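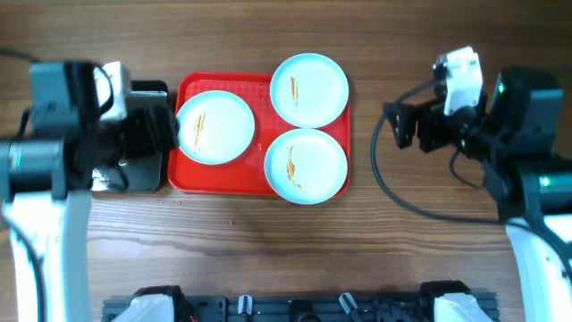

Film title: couple dance a slow waltz in an empty railway station

Asked by Inamby, Monday, June 2, 2025

I am trying to find the title of a film I saw on television one night in February, well after midnight. I missed the first part so never saw the opening credits. It was in black and white, with subtitles, and I think the language was Polish or Czech. An older man who used to teach dancing goes back to his home town and meets his former partner, who now sells tickets at the station. Near the end they dance a waltz in the waiting hall with no music at all, only their shoes on the floor. It goes on for more than 3 minutes without a cut.

I have looked through a few lists of dance films and it isn't on any of them. It didn't look old, so I suppose it could have been made after 2000. Does anyone know it, or where I could look up what was shown that night?

Marow

No idea of the title, sorry, but you can probably work it out from the listings. Most channels keep their old schedules online for a while, and if yours doesn't, the bigger libraries hold back copies of the printed TV guides. Ask at the desk for the February issues. Late films usually get one line with the title, the year and the country, so you can rule out most of them quickly. If you remember which channel it was, write to their viewer enquiries address as well. I did this for a Hungarian film and had a reply in 2 weeks.

When you have a title, check the running time before you buy a disc. Some of these films were shortened for television and the dance scenes are often what gets trimmed.

Stankevičius

Are you sure about Polish? It could be Lithuanian, people here mix them up. There were a lot of small black and white films made for festivals and they never got a proper release, so the dance lists won't have them. Try searching for "station" and "waltz" together with the country.

Flirthorpe

I think I saw the same one but in mine they danced a tango and she worked in a post office. So maybe not.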